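Open Day Talk -- Speaker Notes
Stiketti workshop visit, 6 April 2024
Running time: 20 minutes, plus questions at the table

1. Welcome

Wait until the people at the back have found a place to stand. Say hi, say where the restrooms are, then get going.

Opening line: "I get to spend my whole week with robot arms, and today I get to show you one up close!" Smile, breathe, slow down. I always rush this part.

Ask who has used a robot at work. Ask who has a 3D printer at home. Usually more hands go up for the second one, and that's a nice way in, because the arm we're looking at came off a printer.

2. Where the arm comes from

Stiketti started in January as a side project and it has taken over my evenings ever since. The design is on its third version. We call this one Garkard. (Someone will ask what the name means. It doesn't mean anything, we just liked how it sounded.)

Numbers for anyone who likes numbers: the full set of parts took 357 hours of printing, and that includes the ones we threw away. The parts and motors came to 445 dollars. Pause here. People always want to write that one down.

Pass around the spare finger and the cracked elbow housing from version two. Let folks bend them a little. Point out that the crack runs along the print layers -- that's why we turned the part on its side for version three, and it has held up beautifully.

3. The job: one small cube

Keep this simple. The arm has to reach down, close two fingers on a cube and pick it up. The cube is dark green and no bigger than a die, give or take, and I love it as a test. A small target shows you every bit of slop in the joints.

Put the slide up and give everybody a moment to look before talking. 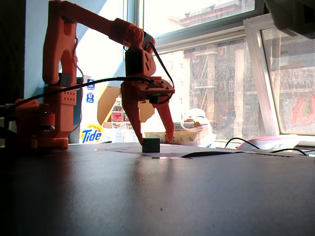 4. What to say about the slide

Start with the fingers. They don't match! One is long and comes to a point, the other curves in like a hook. The pointed one is right at the corner of the cube.

Then the white paper under the cube. Dark green on a dark table is hard to pick out, even for me, and on paper it jumps right out at you.

Mention the row of joints from the base up and over to the wrist. Have people hold out an arm and copy it: shoulder, elbow, wrist, then pinch. Kids are great at this, and the grown-ups join in if you do it first.

If there's time, tell the cable story. On version one we ran the cable too short and the arm unplugged itself every time it reached forward. Took us two evenings to figure out. Now we leave a big loose loop.

5. Practice runs

The log stands at 2,268 tries with the cube. Don't read out the whole table. Do say that the misses teach us a lot -- the most common one is a fingertip landing on top of the cube and pushing it away.

Conent is our logging tool, and Yakubu is the set of practice moves we load at the start of a session. One sentence each, no more. Anyone who wants the details can grab me later and I will happily talk their ear off.

6. Live demo

Walk over to the table. Ask people to keep their hands behind the tape while the arm is powered. Run it slow the first time, then at normal speed. If it misses, reset the cube and go again, and let one of the kids call "go."

Questions after the third run. Leave the arm switched off while people come closer to look, and remember to collect the spare finger.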